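Fellemus: everyday colour names for household things

README and data card

Hello, and thank you for looking in. Fellemus is a plain list of the words people use at home for the colours of things: curtains, bowls, doors, jumpers, the good sofa and the bad one. It grew out of a long-running annoyance with paint charts, where a perfectly ordinary green can be called after a lake, a pudding or a mood, and where you need the chart in your hand before the name means anything at all. I wanted a list you could read down the telephone to your sister and be understood.

The list is small enough to open in a spreadsheet and read over a pot of tea, and I do encourage you to read it before you build anything on it. You'll get a feel for its habits much faster that way than from anything I can write (though I have written rather a lot, as you'll see if you scroll).

What you get

The main file is names.csv, with 700 entries, one to a line. Next to it is notes.txt, which holds the longer remarks that wouldn't sit comfortably in a cell, and a folder called old, with earlier versions for anyone who cited them. Everything is plain text in UTF-8, so no special program is needed. If your spreadsheet turns the accents into nonsense, try importing the file through the menu instead of double-clicking it.

Each line of names.csv has 6 columns:

name: the colour as somebody said or wrote it, in lower case
head: the main colour word, such as green, grey or brown
kind: the sort of thing being named (cloth, wood, paint, pottery, wool, other)
second: another name given for the same thing, if there was one
source: a short code for where the entry came from
note: anything else, usually very short

The second column is filled in for 209 entries and blank for the rest. A blank there only means that one name was offered, so please don't read it as everybody agreeing.

How the words were gathered

There were three sources. The first was a set of handwritten cards filled in by visitors to the Brorkine craft fair, who were asked to name the colour of something they owned and could picture clearly. The cards had room for one name and, underneath, a dotted line for "or you might call it". That dotted line produced a great deal of crossing out, and most of the second column.

The second was the notebook kept on the counter of Masness, a wool and haberdashery shop, where customers had for years been writing down the colour they were hoping to match. Some of those lines are lovely and quite useless ("same as the last lot"), and I left those out with regret. 299 of the entries come from the Masness notebook, more than from either of the other two sources.

The third was my own household, over one long wet December, going from room to room and writing down whatever we said first. I've marked these with the code HM so that you can drop them if you'd prefer not to have one family's habits in your results. We say "mushroom" a good deal more than other people seem to.

How names were tidied

I kept tidying to a minimum, since the untidiness is half the fun, but a few rules were needed or the file would have been impossible to search. They run in this order:

1. Spelling is British throughout, so grey and never gray. Where a card had the other spelling I changed it without a note.

2. Hyphens are kept only where leaving them out would muddle the reader. "Blue green" and "blue-green" were both on the cards and are now all "blue-green".

3. A light or dark word always goes first. "Green, dark" becomes "dark green", and "green, quite dark, like a snooker table" becomes "dark green" with the snooker table moved to the note.
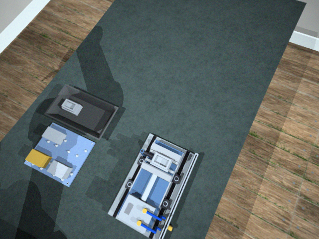
4. Brown things made of wood are named for the brown and not for the tree. "Warm brown" stays, "oak" goes to the note. People are often wrong about the tree, and I'm no better.

5. Paint company names are taken out altogether, together with any name that only makes sense with the chart in front of you.

6. Rude names are kept if they were helpful. There are only a couple.

A few words on dark green

If you sort the file by the head column you'll notice that the greens go on for a long while, and that the dark end is by far the most argued over. Slate green, bottle green, teal, very dark teal, pine, "nearly black but not" and plain old dark green were all offered, sometimes by two people standing over the same cardigan. I tried for a fortnight to sort out which was which, with scraps of felt laid along the windowsill, and had to give it up. The scraps looked one way at breakfast and another by teatime, and by evening I couldn't have told you which was the bottle and which was the pine.

So I haven't forced them together. If your work needs fewer greens, use the head column and treat them all as green, or make your own groups and tell people how you did it.
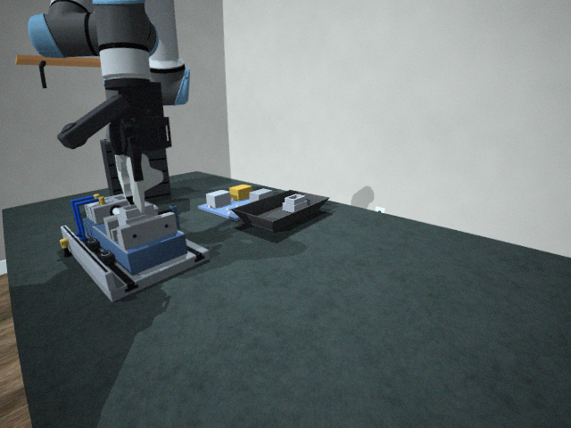

A robot arm over a table in very dark teal green, with a light blue board and a black tray farther back.

Blues and greys

Greys behave much better than you might expect. Nearly everyone says light, pale, mid or dark and leaves it there. "Pale" and "light" are both in the file and I have not merged them, as several of the Masness customers used the two for different wools in the same line. The trouble comes at the join between blue and grey, where the second column earns its keep. If you only have time to look at one part of the list, look at that part, and then at the entry for "school sock".

Light blue is the calmest colour in the whole collection. People write it down and move on to the next thing.

Good uses and poor ones

I'd be glad to see Fellemus used for teaching, for word games, for checking whether a shop's colour names will make sense to its customers, or for a quiet afternoon of comparing it with your own family's words. It has already been used at Correa, an evening class in patchwork, where the group read names aloud and everyone reached for the fabric they thought was meant. It was noisy and I gather they want to do it again.

It is a poor guide to how often a colour turns up in real homes, because wool buyers are heavily represented and wool buyers like heather. It has no measured colour values either. I'm asked for these fairly often, and the answer is that the cards never had them and I'd only be guessing.
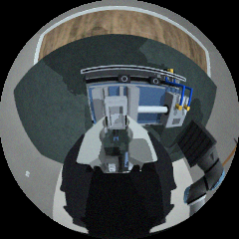 Dark green tabletop with darker shadow across it, and medium brown wood grain behind.

Shadows and lamplight

Nothing in the file records the light a thing was seen in. I do wish I'd put a line for it on the card. A green tablecloth under a lamp and the same cloth in the shade of the dresser may well get two names, and some of the pairs in the second column probably come from just that. If you add entries of your own, a word such as "daylight" or "lamp" in the note would be a great kindness to whoever comes next.

Adding to the list

Please do! Put new names in a copy of names.csv, keep the columns in the same order, choose a source code of your own (two letters, not HM) and send the copy along. I go through whatever has come in on a Thursday evening, so allow a little time for a reply. Don't worry about tidying first. I'd sooner see the name just as it was said.

Terms

You may copy, change and share the list for any purpose, so long as you mention Fellemus by name and say if you've altered it. The cards themselves are kept in a shoebox and are not part of the release, as some people wrote their addresses on the back.

Known slips

"Biscuit" appears under both brown and cream, and I've left it in both.
"Aubergine" was spelt nine ways and may still be spelt two.
The kind column says pottery for one teapot that is enamel. It will be put right in the next version.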